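Home » People » The man who still fixes accordions

Adalberto Medeiros has the kettle on before I've found the right door. His workshop is up a flight of stairs behind a tire shop on Llewellyn Street, and the only clue that you've arrived is the sound, a long low wheeze like an old dog settling down, followed by a single clear note.

"That one has been arguing with me since May," he says, and sets the instrument down on a towel so he can shake my hand. "She has a reed that speaks late. You press, you wait, she thinks about it, and then she speaks. My mother was like this."

He is a cheerful, unhurried person, and I should say right away that we were supposed to talk for an hour and I left when it was dark out. He learned the trade from an uncle who repaired concertinas and accordions for dance bands, and he came to Trandgate as a young man to play in one of those bands himself. The playing, he says, was never quite good enough. The listening was.

"I could hear what was wrong with everybody's instrument," he tells me. "This does not make you popular on a bandstand! But afterward they would come to me, quietly, one at a time, and say, Berto, could you take a look?"

Starting with a shoebox

He began at a kitchen table with a shoebox of tools, most of them meant for something else. The scratchers he uses for tuning were dental picks once. The little strips he slides under a reed to hold it steady came from an old clock spring, and he has the same ones today, a bit shorter. I asked whether he had ever thought of buying the proper thing, and he looked at me kindly and went to get more cookies.

For readers who have never seen the inside of an accordion (I hadn't), it is a surprising place. Behind the grille and the keys there are wooden blocks, and on the blocks sit rows of metal reeds, each one fixed down with a line of wax. Every reed plate carries two tongues, one for the push and one for the pull, and each tongue has to be in tune with itself and with its neighbors. To lower a note you take a tiny amount of metal away near the base. To raise it you take the metal from near the tip.

"A scratch," says Adalberto. "Then you put it back and you listen, and you go and have coffee, and you listen again. The metal gets warm from your hands and it lies to you. People want to tune a reed in one go. I was the same, I ruined so many."

The wax is his real subject. He makes it himself from beeswax and rosin with a drop of linseed oil, and he has opinions about all three that I won't try to reproduce in full. Too much rosin and it cracks in a cold car. Too little and the reeds slide down the block in summer, which he has seen happen to a wedding player halfway through the first waltz. He keeps a notebook with every batch he has ever cooked, and under the most recent one he has written only "good, but smells of onion."

The Hemora and the attic

I had been told to ask about the Hemora. It is a big red piano accordion with a badge nobody in the trade seems able to place, and it was brought in by Eleri Pritchard, who found it in her grandfather's attic wrapped in a raincoat. The mice had been at the bellows. The leather valves had curled up like dry leaves - all of them, on both sides.

I called Eleri afterward and she laughed as soon as I said his name. "He phoned me every evening for two weeks," she said. "I thought it would be about money, and it was always something like, Eleri, I have found a pressed flower under the bass buttons, do you want it kept where it was? I did want it kept where it was. I cried in the grocery store."

The repair took him 58 evenings. He billed her for eight.

"Well, the rest of it was for me," he says, a little embarrassed, and changes the subject to bellows tape.

She has been learning to play it ever since, from a book and from Kiran Dixit, who teaches a beginners' class on the far side of town and sends Adalberto a good part of his customers. Kiran's students arrive with instruments bought online, often with half the bass not working, and they arrive worried. "They think they've been cheated," Kiran told me. "Sometimes they have been. But Berto never says so in front of them. He finds the one nice thing about it and he starts there. Nice straps, he'll say."

A bench you can lean on

We got onto benches, I think because I had put my cup down on his and been gently asked to move it. He is particular about them. A good bench for this work has to be heavy and dead level, with enough clear space in the middle for an instrument to lie open with its two halves side by side, and he likes a pale wooden top, where a dropped pin or a sliver of wax shows up at once. His own came out of a school. He sands it every spring and would not trade it for anything.
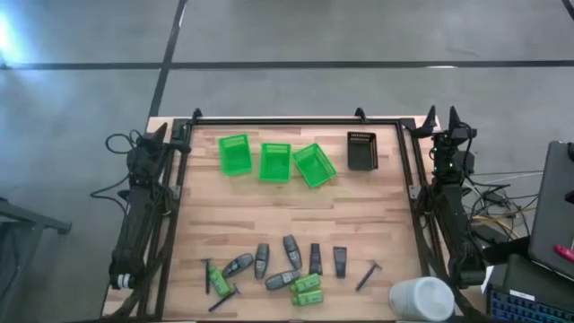
What he would like to pass on

There is an apprentice of sorts now. Yoga Hidayat came in with a broken strap bracket, stayed to watch, and has been back most afternoons. He is allowed to do valves and wax, and lately he has been allowed to do treble reeds on the practice block, an old wreck of a Tundero that Adalberto keeps for the purpose.

"He has better ears than me," Adalberto says, in a loud voice, so that Yoga can hear it from the back room. Then, much more softly, "His wax is terrible."

Yoga, for his part, says he is in no hurry. He had a job he didn't care for and he still does it in the mornings. "I like that you can't rush it," he told me while he was cutting leather. "I went home the first week and my shoulders had come down from my ears. My wife noticed before I did."

I asked Adalberto whether he worries about who will do this work later on, and he thought about it for a good while, turning a reed plate over in his fingers. He said that when he started there were three other repairers he could call for advice, and that he misses the phone calls more than anything. He said he hopes Yoga will call him. He said he would pretend to be busy, the first time, for the pleasure of it.

Then he picked up the instrument with the late reed and pressed the key. We waited. It spoke, a little late still, and he nodded and reached for the pick.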